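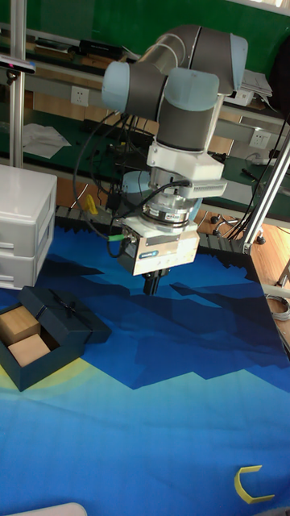
Roboterarm mit Greifer über blau bedruckter Matte

Ticket: Nächtliche Sicherung bricht mit Zeitüberschreitung ab
Gemeldet am: 26.07.2020
Bearbeiter: Thirumalai D'Souza
Priorität: mittel
Status: gelöst, Nachlauf offen

Fehlerbild
Der Sicherungsauftrag auf dem Dateiserver Funell bricht nach der Aktualisierung des Onetti-Agenten reproduzierbar ab. Im Protokoll erscheint nach 11 Minuten die Meldung »Gegenstelle antwortet nicht«, danach wird der Auftrag als fehlgeschlagen markiert. Kleine Testsätze laufen durch. Betroffen sind nur Vollsicherungen auf das Ziel am Standort Châu, lokale Ziele nicht.

Prüfschritte
1. Dienst auf Funell neu gestartet, keine Änderung.
2. Freier Speicher am Ziel geprüft: Volume zu 46 % belegt, Kontingent nicht erreicht.
3. Ping mit Standardgröße fehlerfrei. Ping mit großen Paketen und gesetztem DF-Bit geht verloren.
4. Zertifikat von Trustik geprüft, gültig, Kette vollständig.

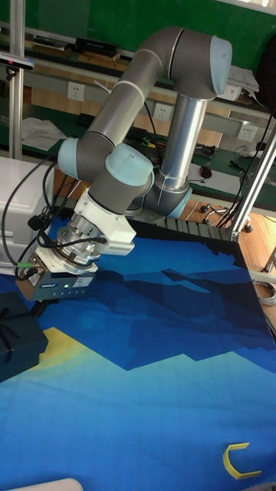 Der Befund aus Schritt 3 deutet auf ein MTU-Problem in der Tunnelstrecke. Der alte Agent hat die Blockgröße beim Verbindungsaufbau ausgehandelt, der neue übernimmt den Wert aus der Konfiguration. Eingetragen waren 80 KB — vermutlich ein Überbleibsel aus der Testumgebung. Die Segmente verlassen Funell in voller Länge, die ICMP-Antworten des Tunnelendpunkts werden von der Firewall verworfen. Damit läuft die Path-MTU-Erkennung ins Leere.

Maßnahmen
ICMP Typ 3 Code 4 auf der Firewall in beide Richtungen freigegeben. MSS-Clamping am Tunnelinterface aktiviert. Blockgröße im Agenten auf 32 KB gesetzt, Dienst neu gestartet, Auftrag manuell angestoßen. 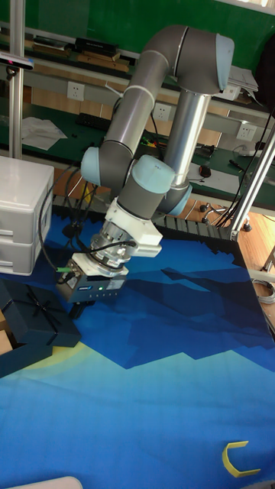 Die Vollsicherung lief anschließend ohne Abbruch durch, Laufzeit fast 80 Minuten. Die Prüfsummen stimmen mit der Quelle überein. Ein zweiter Lauf mit der ursprünglichen Blockgröße war ebenfalls erfolgreich, ursächlich war demnach die Firewallregel. Der kleinere Wert bleibt vorerst eingetragen.

Offen
— Aufbewahrungsregel: abgebrochene Sätze werden nicht automatisch gelöscht, manuell bereinigen.
— Rückfrage beim Hersteller, ob die Aushandlung der Blockgröße wieder eingeschaltet werden kann.
— Firewallregel in die Standortdokumentation Châu übernehmen.

Wiedervorlage nach der nächsten regulären Vollsicherung. T. D'Souza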